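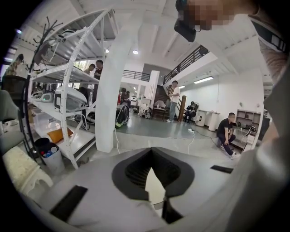 Packing staff at Jitaru swap the bench for hand-held grippers

Staff at the homeware distributor Jitaru are spending part of their working week away from the packing benches, using hand-held grippers to record the movements that robot arms will later be trained to copy.

The sessions take place in a bright, white-walled workshop in Vustow, a short walk from the company's main warehouse. Those taking part pick up and put down ordinary goods with the gripper, and the recordings are used to prepare the arms for the packing line. The first two arms are due to start work at the warehouse in December.

Jitaru says no packing jobs will be cut when the arms arrive. The work itself will change, however, and the union branch at the site has asked for the new duties to be written into contracts before the arms are switched on.

Under the plan, the arms will take over the filling of small boxes, a task that packers do standing up for most of a shift. People will carry on with fragile goods, returns and anything that does not fit a standard box. They will also check the arms' work and clear stoppages.

Lutz Lenz, who has run the late packing shift for 7 years, was among the first to sign up for the recording sessions. He said the hardest part was slowing down.

"On the line you pick something up without looking at it," he said. "With the gripper you have to think about where your hand is going. The first afternoon I was worse at my own job than a new starter."

Each person is asked to complete 200 recordings before moving on to a different task. A recording may be as simple as lifting a bottle out of a bin and setting it down on a table. Recordings in which something is dropped are kept too, but are marked separately.

Sessions are limited to two hours after several people complained of sore wrists during the first week. A break of 10 minutes is now taken halfway through, and nobody is booked for more than one session a day. Time spent in the workshop is paid at the normal rate, including the shift allowance for late workers.

The pay question took longer to settle than the rest. Jitaru had at first offered the sessions as overtime only, which ruled out many of the part-time packers. After talks with the union branch, the company agreed that the recordings would count as ordinary working hours – a change that also means cover has to be found on the line when people are away.

That cover has been patchy. Packers on the early shift said the benches had been short of hands on several mornings, and that the work left over had been passed to the afternoon team. The company said it had since brought in agency staff from Lostdale and would keep them on until the recordings were finished.

Another point still under discussion is what happens to the recordings afterwards. The union branch wants a written promise that they will not be used to compare the speed of individual workers. Jitaru said names were not stored with the recordings and that it was ready to put this in writing, but no text has been agreed yet.

Not everyone on the packing floor has taken up the offer. Some longer-serving staff have said they would sooner stay on the benches until the arms are in place and decide then whether to retrain. The company said taking part was a matter of choice and that refusing would have no effect on who was offered the new checking jobs.

Mr Lenz said he expected to apply for one of them. He has already asked for training on stoppages, which he thinks will make up more of the day than the company expects.

"Boxes jam now and they will jam then," he said. "I would like to be able to fix it myself and not stand there waiting for somebody to come over from the office."

Training for the checking jobs will be held at the company's Vakstead depot, where a single arm was tried out on returned goods earlier this year. Staff who travel there from Vustow will have their fares paid. An open meeting for all shifts will be held in the warehouse canteen on Tuesday, with a second sitting after the late shift has started so that both teams can attend.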